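Ticket: handheld gripper drops episodes when the table is cluttered
Project: Sqalli tabletop set
Status: waiting on Vindent support

OK so this is my second go at this one, sorry for the length! We're collecting pick-and-place demos in a cafe with the handheld gripper, and the Stilico uploader keeps tossing episodes with "pose lost." Out of 770 recorded in May it rejected 61. I went through them one by one last night and they're nearly all from the same table, the one by the sofa.

Things I already tried: re-ran the calibration, swapped the memory card, went back to the older Noltus firmware. No change with any of them. The finger width readings look fine the whole way through, so I don't think it's the gripper side.
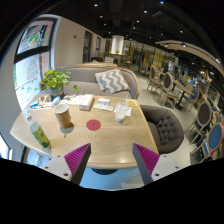 Posted by Wael Badawi, 4:10 pm
Sqalli collection / hardware

Starting view for the bad batch. The task is to set the paper cup down on the red marker, and there's the clear cup with the straw on the other side of it, so you have to come in kind of steep. My guess (only a guess) is that once the fingers are down close to the pale tabletop there isn't much left for the tracker to hold on to. The plant and the tissue box probably help until you tilt.

So I did 8 more takes, same task, but moving a lot slower and keeping the sofa cushion in view as long as I could. 4 went through, 4 got rejected. Better than before, I guess? The rejected ones all fail on the way down, never on the way back up, and I can't explain that part.

Questions for whoever picks this up - is there a setting for how long the pose can drop out before the whole episode gets thrown away? And can I get the raw files back for the 61, or are they gone once the uploader says no? I'd really like to not redo them.

Logs are attached to the first ticket. I'll leave the marker where it is for now.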